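Moving the mailing list

30 May 2020

I finally moved my newsletter off Pustton this week. The list had 294 names on it and the export took most of a morning, because the company field came out blank and I had to fill it in from old business cards.

I looked at Stosis and Hamel before settling on Ranus. Stosis has better templates but charges per send. Hamel would not import my tags. Ranus is plain and does what I need.
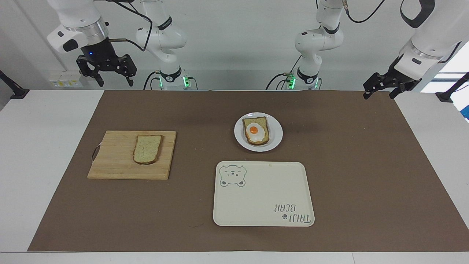
Cutting board, plate and tray on the brown mat.

If you signed up at one of the breakfast meetings, you should get a message asking you to confirm. Please click the link, or you will drop off the list. Eight people have written to say it went to their junk folder, so check there first.

The next issue goes out in July. It will cover follow-up emails after online events, which I have been getting wrong. I send mine too late and they are too long. If you have one that gets replies, forward it to me and I may use it with your name removed.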